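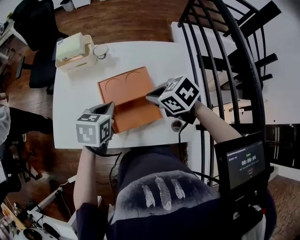

Orange board with a raised rim, on a white table.

Home Files Notes Issues Contact
12 comments

flurau-pack-claims

A table of environmental claims printed on retail packaging, with what we could find to back each one up. Often that was very little. Maintained by Junpei Arai.

What is in it

307 rows, one row per claim. A box that says "made with recycled board" on the lid and "please recycle" on the bottom gets two rows. The claims are copied as printed, typos included, and the misspelled ones have a "y" in the sic column so please stop filing issues to correct them.

Columns: claim_id, wording, claim_type, pack_type, main_material, qualifier, source_given, source_found, rating, sic, remarks.

"qualifier" holds the weasel words: up to, where facilities exist, designed to be, on average. I would read this column before any other. A claim that a carton is "up to" anything recycled is also true of a carton with no recycled content in it at all.

Where the claims came from

Gift boxes, food cartons, mailers, and inserts bought or saved by people on the Halstead list. Nobody drew a sample. People sent in what annoyed them, and annoying packaging is overrepresented as a result. If you use the file to say what share of all packaging makes a false claim, you are doing the same thing the packaging does.

Ratings

Seven levels, from 0 (the wording means nothing, such as "kind to nature") to 6 (a specific claim with a document behind it that says the same thing as the pack). Most of the file sits at 0, 1, or 2. Only 13 rows got a 6, and I have doubts about two of them.

A rating is about evidence. A claim rated 1 could be perfectly true, and we had no way to check. We did not send anything to a lab. Fiber content can be tested, at a price, and I would like to see somebody with a budget do it.
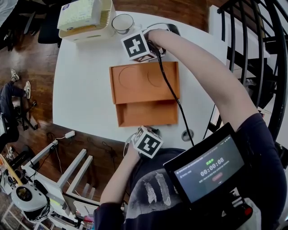
Then there is the question of what "recyclable" means when the pack has more than one part. Plain board is the easy case. Add a plastic window, a glued foam pad, or a glossy coating, and the word on the lid is carrying a lot of weight. Our rule is that the claim covers the whole pack unless the printing says which part it means. Some people found that harsh. I think a shopper standing over the bin with the thing in one hand would read it the same way.

The Nutier scale

Early versions used the Nutier scale and its 30 checkpoints. I dropped it in June. It gives points for having a logo, for having a web address, and for using the word "commitment" - all of which can be had for the cost of ink. The old scores are in old/nutier.csv for anyone who wants to compare. I would not.

Known problems

- Two raters did nearly all the work and they talk to each other.
- main_material was judged by eye. Coated board and plain board are mixed up in places.
- source_found goes stale. Pages get moved or quietly reworded after we log them, and only the Zeng batch has saved copies.
- Claims in languages other than English were left out, for no better reason than that we couldn't read them well.
- claim_id skips numbers where duplicates were removed.

Use

Free for any purpose. If you quote a rating, quote the wording and the qualifier with it. Please don't print "rated 6 by Flurau" on a box. Someone has asked already, and the answer was no.

Corrections go under Issues with the claim_id and a photo of the printed claim. A link to the company's own sustainability page does not count as evidence.

Shared 41 times
Back to top Files Notes Issues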